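About Us – Cindunik Robot Handling

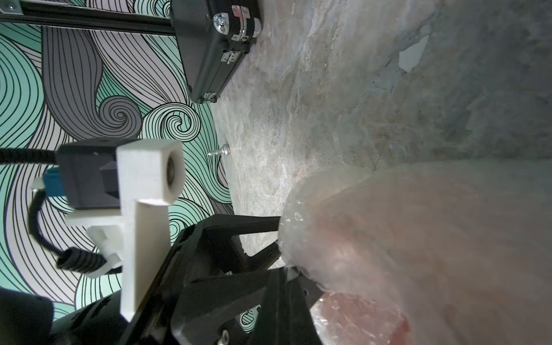

Good robot work is mostly good habits, and habits are what we teach and check for a living. I'm Alby, I started Cindunik with Shu-fen Poon, and between us we'd spent 13 years walking into workshops where the arm was great and the rules for using it were a sticky note. Soft packaging is where it shows first. A crumpled plastic bag between two black gripper fingers, with something reddish-pink just showing through, is a whole rulebook's worth of questions: how hard may you squeeze, what do you do with the loose folds, who decides it's a bad grip and calls it off? We write those answers down with you, in words your Sunday crew can follow without phoning anybody (though you can phone, we like it!).

Our house rules are short. The cables get looked over before power goes on, every time. Any printed bracket gets a date written on it and comes off after 1000 cycles, even if it looks perfect – I've lost that argument with myself more than once and regretted it. Screws on the gripper body are checked with a proper driver, never by feel. And if a person's hand has to go near the fingers, the arm is stopped first and the other person in the room says so out loud. Shu-fen is very firm on the out loud part.

We're a small bunch. Kheri Lema runs the training days and set up our Lagos office, which now has a bigger kitchen than ours and won't stop mentioning it. Salim Muli writes the checklists. He keeps every one to two pages, and he'll cut your favorite line to get there. Abdelkrim Bouzid does site visits and carries the paperwork for Dreka, our three-step sign-off for new grippers: bench, slow run, full run. You don't skip the slow run. I tried to once, in front of a client, and Abdelkrim simply unplugged me.

Most people come to us with one arm and one awkward item they'd like it to pick up. Start there, send us your current rules (messy is fine, so is none at all) and Kheri will write back with a few questions and some dates for a visit.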